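The Arm at Thambiah

November and the heat in the sort hall was out again. Kuldeep had two pairs of gloves on. You can't feel glass through two pairs but you can't feel anything at 6 in the morning anyway.

"They want you upstairs," Marisa said. Not looking up. Clipboard.

"Me?"

"You and Nii. The arm people."

So up. Boots on the metal stairs, Nii ahead of him, eating. Nii was always eating. Nine years on the line between them and neither one had been in that room before Pronmont rented it out from under the break tables.

Habibur Weerasinghe shook hands with both of them. Young. Tired eyes. Said he'd read the shift numbers, said 1,942 picks was Kuldeep's best hour and was that right?

"If the sheet says."

"How do you do it?"

How do you do it. Kuldeep thought about that. You don't look at the bottle, you look at where the bottle's going to be. Brown, clear, can. Hand's already there. He said, "Practice," and Habibur wrote it down like it was something.

Then they ran it. Arm came down slow. So slow. Nii stopped chewing. It got a bottle by the neck, lost it, bottle rolled, somebody grabbed. Again. Again. Took it 20 tries to get the can in the bin, and when it went in the whole room made a noise, Kuldeep too, he couldn't help it.

"It's terrible," Nii said on the stairs.

"Today."

"You think they'll cut us?"

He didnt answer. Downstairs the belt was going and Abenezer was on his spot, falling behind, stuff piling up at the end. Kuldeep pushed in next to him. Brown, clear, can.

Marisa came by at break. There was a paper from Memis, who owned the building and the belt and I guess the two of them as well. Trainer position. Days. Warm room. Same money, a little more after spring. They wanted one person.

One.

"Nii has kids," Kuldeep said.

"Nii said you'd say that. He already said no." She held out the pen. "He says you got the hands."

He took the gloves off to sign, both pairs. His name came out shaky from teh cold.

Next morning, no gloves at all. Somebody had left him a coffee. He set the bottles down on their sides like they come off the belt, and the can in between.

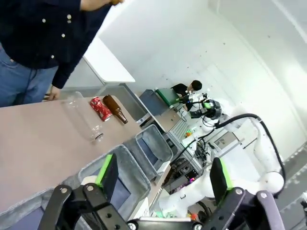
"OK," he said to it. "Slow. Don't look at where it is."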